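Préparer un poste de manipulation sur table : règles à suivre avant et pendant les essais

Guide interne, atelier Zumitz. Rédaction : Macarena Paredes. Relecture : Muthu Kotian.

Ce guide s'adresse à toute personne qui installe ou utilise un bras sur table pour des essais de saisie d'objets courants. Il complète la notice du fabricant et ne dispense pas de l'analyse de risques du poste.

1. Délimiter la zone

Relevez la portée maximale du bras, coude tendu, avec l'outil monté. Ajoutez 200 mm et tracez la limite au sol. Personne ne franchit ce tracé quand les moteurs sont sous tension, sauf en mode réglage, à vitesse réduite et avec la commande de validation en main.

L'arrêt d'urgence doit rester accessible depuis la place de l'opérateur sans passer au-dessus de la table. Testez-le à chaque prise de poste, et notez le test dans le registre.

2. Choisir et disposer les objets

Limitez-vous à 12 objets par série. Variez les formes et les rigidités, mais écartez le verre, les lames et tout récipient contenant un liquide. Les fourchettes sont admises à condition d'être posées à plat. Un gobelet en plastique peut être rempli d'un contenu sec.

Ne cherchez pas un rangement parfait. Une table encombrée est utile aux essais, tant que la première prise reste dégagée et que le bras peut y descendre à la verticale.

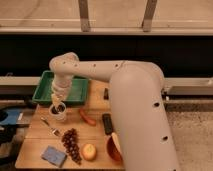 3. Vérifier l'approche à vide

Avant la première fermeture de la pince, faites exécuter la descente complète à vitesse réduite, doigts ouverts, et arrêtez-vous au-dessus de l'objet. Contrôlez trois points :

l'axe de la pince par rapport au récipient ;
la distance entre le poignet et les objets voisins, surtout les bacs à bords relevés ;
la position du coude, qui ne doit pas approcher la butée logicielle.

Si l'un des points n'est pas bon, reprenez la trajectoire. Déplacer l'objet pour arranger la prise fausse la série — et l'écart n'apparaît pas dans le journal.

4. Régler l'effort

Commencez par la valeur la plus basse et montez par paliers. Pour un gobelet souple, arrêtez dès que la paroi se déforme. Pour les fruits, gardez un réglage séparé et enregistrez-le sous un nom distinct dans Storix.

5. En cas de chute ou de collision

Arrêtez le bras, coupez la puissance, puis seulement ramassez. Une collision, même légère, impose un contrôle des doigts et un nouveau repérage du point zéro. Signalez-la à Gonzalo Alcaraz le jour même.

6. Fin de série

Ramenez le bras en position de repos, coupez les moteurs, videz la table. Le registre papier se trouve salle 303 et il est relevé le jeudi.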